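26 January 2021

I finally sat down to write up the September trip to Bustby. It was five days of snorkeling and boat rides off the island, and I kept putting this post off until the photos were sorted.
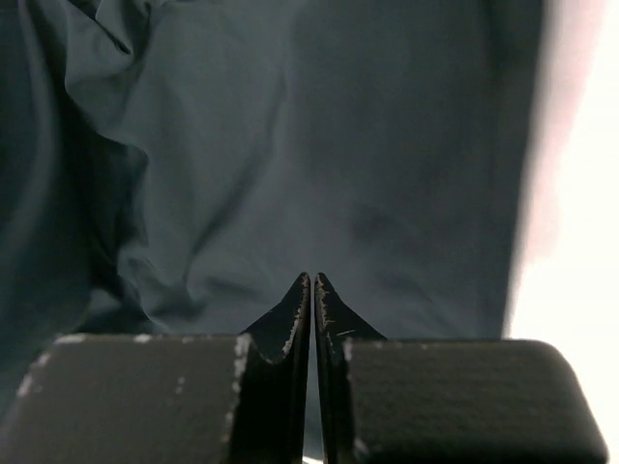
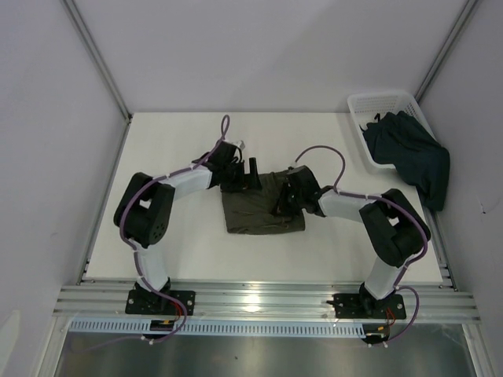

Bustby is a small island with one road and a ferry pier on the east side. I booked through Trina, the dive shop near the pier, and paid $58 for a full day with two snorkel stops and lunch. They lend you a mask and fins, but they don't lend towels, so bring your own. Mine is a thin travel cloth, close to the olive green of the one on the white tabletop, and it packs down to almost nothing. Get a second one if you go out every day.

The boat left at 8 and held 12 guests plus crew. Our guide was Graciela Gaete. She gave a short talk on currents and then got in the water with us. The first stop was Bielecka Reef, which is shallow and good for kids. I saw parrotfish, one small ray and a lot of sea urchins. Keep your feet up.

The second stop was deeper and the water was choppy that day. Two people stayed on board. I went in for half an hour and got cold, so next time I will rent a wetsuit. Trina has them for $5 a day and I should have just paid it.

Lunch was rice, grilled chicken and pineapple. Vegetarians need to tell the shop the night before.

I stayed at the Trorkudex guesthouse, a ten-minute walk from the pier. The room was $65 a night with a fan and no AC. It was clean and the shower had good pressure. Wi-Fi only worked in the front yard. Breakfast was extra, and I mostly bought bananas and coffee at the stand across the road.

The last ferry back leaves at 4:30. Buy the return ticket when you arrive, cash only. The ATM by the pier was out of money for two of my days there, so I had to borrow from the guesthouse and pay them back later.

I still have notes on the north beach trail, and I'll put those in a separate post.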